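Setting Up and Looking After Your Sullico Tabletop Whiteboard

Section 3: Standing the board, first use, and everyday wiping

By now you should have the board out of its sleeve and the two feet out of their little paper bag. If you haven't found the feet yet, check the bottom flap of the carton before you write to us, as the bag likes to slide under the cardboard there. Everything in this section can be done at a kitchen table or a desk, with no tools, and you can take as long over it as you please.

3.1 Choosing a spot

The board is light, and a light board wants a flat, steady surface under it. A table or a counter is fine. A bed tray or the top of a stack of books will only bring you grief, particularly if there are children in the house who like to write with a firm hand.

1. Clear a space a little wider than the board and wipe the tabletop clean. Crumbs and grit under the feet are the usual cause of a rocking board.

2. Look at where your light comes from. The writing surface is glossy, and a ceiling tube or a bright window will lay stripes straight across it. Sit down where you'll be sitting when you use the board and see whether you can read all of it. A small turn to one side is usually enough to move the glare off your writing.

3. Leave yourself some room in front of the board. Most people push it toward the back of the table, and that works very well, with space left over for a marker, a cloth, and a cup of tea. (Do keep the tea to the side. We speak from experience.)

Note: The board can stand close to a wall, but please leave a finger's width behind it so that it isn't being pushed forward.

3.2 Fitting the feet

1. Lay a soft towel on the table and place the board on it, face up, with the bottom edge toward you and sticking out just past the edge of the towel. If you aren't sure which edge is the bottom, stand the board up and look for the small logo. It belongs in the upper right corner.

2. Take one foot and line up its slot with the bottom of the frame, a hand's width in from the corner. Press it on evenly with your thumb until it is fully seated. The fit is meant to be snug.

3. Do the same with the other foot, the same distance in from the opposite corner.

4. Lift the board with both hands and stand it upright. Give the top edge the lightest of taps. If it sways a bit and settles, you're done. If it leans, take off the feet and refit them, checking that both are pushed all the way on.

Caution: Don't fit the feet while the board is standing on its edge. The frame is thin, and leaning down on one end of it can bend it.

Caution: The feet are small enough to be swallowed. Keep them away from babies and pets whenever they are off the board.

3.3 Your first marks

Peel off the clear film if you haven't already. It comes away most easily from a rounded corner, and you may need a fingernail to get it started. Then give the surface one dry wipe with a soft cloth before you write anything.

Use only markers sold for dry-erase boards. The Flener fine-tip markers we pack with the larger sets come in black, blue, and red, and any similar marker will do the job. Try a short line near the edge first, let it dry while you slowly count to ten, and wipe it off. If it lifts cleanly, go ahead and fill the board with your shopping list.

3.4 Wiping the board while it stands

A board on feet behaves differently from one screwed to a wall. Push on it and it will slide away from you or tip back, so a lighter touch is called for. It took a few of us in the office an embarrassingly long time to get the knack of it.

1. Put your free hand low down by the board, ready to steady the bottom edge if it starts to travel.

2. Start at one end of the writing and lay the pad or cloth flat against the surface. A soft white pad with a clean face is ideal.

3. Draw the pad sideways along the line of writing in one long, easy stroke, then lift it and go back to where you began. Scrubbing to and fro mostly moves the ink about.

4. When the pad begins to leave color behind, turn it over or change it for a fresh one.

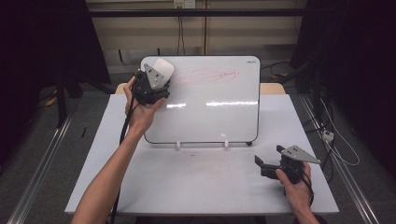

Red is the slowpoke of the family, we're sorry to say. Black and blue will generally go in one or two passes, while red tends to leave a faint loop or cloud where the words used to be, and the longer it has been sitting there the more stubborn it gets. Two or three more light strokes in the same direction will often see it off. If they don't, move on to the damp method in 3.5, and resist the urge to press harder.

Have a look at the tabletop, too, when you've finished. Dry ink comes off the board as a fine dark dust and settles in front of it, and on a pale table you will notice it as specks and smudges. Pick it up with a barely damp cloth. Sweeping it with your sleeve is quicker, but then you'll have it on your sleeve.

3.5 Stubborn marks

1. Take off both feet and lay the board flat on a towel.

2. Dampen a soft cloth with plain water and wring it out well. Go over the mark in small circles.

3. If a shadow remains, scribble over it with a black dry-erase marker and wipe it off at once with a dry cloth. The fresh ink loosens the old ink. It looks like the wrong thing to do and we get letters about it, but please try it.

4. For anything still hanging on, use one spray of Nautiyal board cleaner on the cloth, never directly on the board, where it can run down into the frame.

5. Dry the whole surface, paying attention to the bottom edge, and let the board rest for a few minutes before you refit the feet.

Caution: Don't use steel wool, scouring powder, or the rough side of a kitchen sponge. Fine scratches hold ink, and there is no polishing them out afterward.

3.6 How long it should last

Our Barnala workshop wipes a sample board from each batch 1000 times with a dry pad before the batch is packed. You may see the shine soften a little after 800 wipes or so in ordinary home use, mostly in the middle where everyone writes. A softer shine does no harm, and the board will go on taking ink and giving it up again.

If the feet grow loose over the years, ask for spare part 97, a pair of feet in white. Write to Nisha Shukla at the customer desk, and mention the width of your board so that she can send the right pair. Orders that reach her in September can take a little longer, with the schools all starting back.

Section 4 covers hanging the board on a wall, for which you will need the feet off and a pencil handy.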